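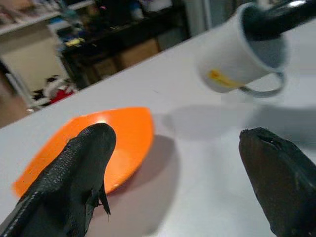 Mimoza Dimitriou wondered whether she ought to throw away every take where the arms hesitate, and I've gone back and forth on the same thing all week.

We're teaching a two-armed setup to put a mug on a plate, driving it by hand and saving each go. We have 672 takes so far, and a fair few have a pause in the middle while the driver thinks. Do I keep them, trim them or start again?
Posted by Citlali Zavala

Valbona Perić
Hello Citlali, and please don't start again! We had the very same worry at Brukholm in April. Short pauses did us no harm. Long ones did – the arm learned to stop over the table and simply stay there, which was rather sad to watch. We trimmed the still parts and kept the rest, and out of 789 takes we lost only 10 altogether. Do move the plate between goes if you can, and let more than one person drive, although everyone has their own little habits and you'll want a few takes from each before you judge. Keep your untrimmed copies somewhere safe too.

Senad Halilović
Just get to 1,000 and see. Ours sorted itself out.

Danica Šindelář
I'd go with Valbona on this. Check that the wrist views and the arm positions still line up after trimming, as ours slipped and it cost me a whole Friday.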